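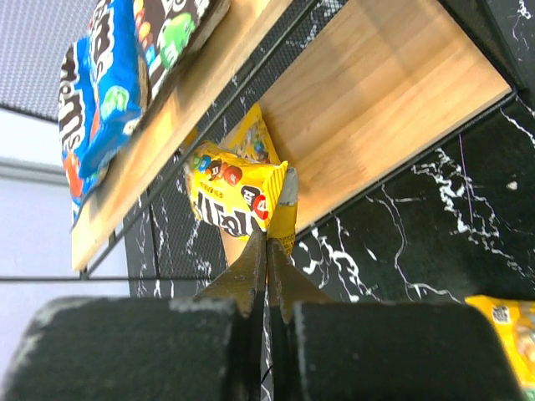
Yellow M&M's, under the shelf.

Feb 14, 2025
By Maj-Britt Björklund

So I've finally gone and done it. After two winters of talking about wanting an old car, I have an old car. It's a Povberg Saltero, the two-door coupé, dark green with a tan interior, and I am completely smitten.

If you've never heard of the Saltero I can't blame you. They didn't sell many and most of the ones that did sell went rusty at the back end before anybody thought of keeping them. The saloon was a sensible thing that doctors and headmasters bought. The coupé used the same floor and the same engine with a lower roof and much longer doors — so long that I've already had to climb out over the passenger seat in the supermarket car park.

Mine came from Baltazar Aguirre, who had owned it for years and was selling up to make room for a van. I went to look at it on a horrible wet morning, fully intending to be grown-up and walk away if there was any filler in the sills. There was filler in the sills. I bought it anyway (he did knock 200 off, and threw in a box of spare trim and a workshop manual with half the index missing).

The drive home was up to 80 miles, depending on how you count my two wrong turnings, and I loved nearly all of it. The steering is heavy when you're parking and then goes beautifully light once you're moving. The gearbox wants a bit of patience going into second. There's a lovely deep hum at fifty that gets rather less lovely at sixty-five, and I suspect a wheel bearing. The heater has two settings, off and feet.

What surprised me was how comfortable it is. The seats are enormous, properly sprung, and you sit low down with that great long bonnet out in front of you. I've driven modern cars that left my back in bits after an hour and I got out of this one feeling fine! Damp down the right side, though, where the window seal has shrunk.

Now for the jobs. The sills have to come first and I've booked it in with the welder at Nyberg for March. They've asked me to take the carpets out beforehand, so that's my weekend gone. I also want to change the coolant and all the hoses, as a couple of them feel like old liquorice. The radio is a Solix, original to the car I think, and it lights up but doesn't make a sound. If anyone knows their way round those please leave me a comment, I'd much rather mend it than put a new one in.

Baltazar also warned me that the boot lock sticks in cold weather and that you have to lift the lid slightly as you turn the key. I've tried it both ways and so far I've got in once. The jack is in there, and so is my umbrella.

I'll do a proper post on the sills when the carpets are up and I can see how bad things are underneath.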